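Ticket: Simulation seats and workstation for the kitchen tasks -- quote doesn't match what we need
Opened by: Rizal Manurung
Status: Waiting on vendor
Category: Purchasing / Equipment planning

Hello everyone, and thank you for being so patient with me on this one. I know the budget sheet was supposed to be closed already, and I'm the one holding it open, so let me lay out where things stand and what I need from you.

Back in July we asked Warico for a price on simulation licenses and one workstation to run them, so we could practice the refrigerator tasks on a two-arm robot before committing money to a real one. The quote that came back was $1,757 for the workstation upgrade and $372 per seat for the license. I had put in for 3 seats, which comes to $1,116. Then the revised quote arrived with a line I didn't recognize at all, $1,196 for "scene content," and that is what this ticket is about.

What I tried first: I compared the two quotes line by line. Same workstation, same seats, same support period. The scene content line is only on the second one, and it has no part number. I called the Astville office and a very kind person there looked it up for me, but she could only see the total. She gave me a reference and said the content people would write back.

What I tried second: I went through our own room files to see whether we even need to buy scenes. We already have the long room with the orange wall and the pale marbled floor, and it loads fine on the trial license. The two-door refrigerator is in there with handles on both doors, and the two arms come up from the robot's own viewpoint, which is the view the task group asked for.

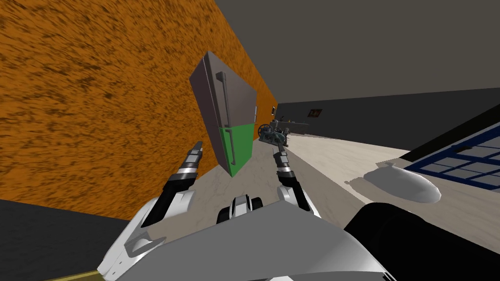 Ukholm Robotics Group -- Equipment and Planning

So on the face of it we have a room, a refrigerator and a robot to work with, and I'd rather spend the $1,196 somewhere else. The one open question I have is the tilt. With the view rotated this steeply, the floor and walls all run on a diagonal, and the task group wants to know if the camera angle can be changed with the tools in the basic seat or only with the content package. I couldn't find a setting for it, but I am a planner and I may well have been looking in the wrong menu -- please be gentle!

Update, October 29, 2019: Warico wrote back. The scene content line is a bundle of extra rooms and household objects, and it's optional. They added it because our first request said "kitchens," plural, which was me being loose with my words. They'll take it off if we confirm in writing. They did not answer the camera question, so I have asked it again in one short sentence with nothing else in the email.

With the bundle gone the total is $2,873 before tax. That leaves the gripper spares from Fleury untouched for the coming year, and I know several of you were worried about those. I would still like to keep the spares on their own line and not fold them into the simulation money, so that we can see what each piece costs us when we do this all over again.

What I need from you:

Task group, please tell me if the rooms we already have are enough for the first round of door-opening work. If you want a second kitchen layout, say so now, while the quote can still be changed without starting over.

Whoever has the trial login, please leave it active until Warico answers about the camera. I'd like to try their instructions on this same room.

Finance, please hold the order as a draft. Don't release it yet, even if the system nags you.

Next step: waiting on the camera answer. I'll post it in this ticket when it comes, along with the corrected quote.

Thank you all again,
Rizal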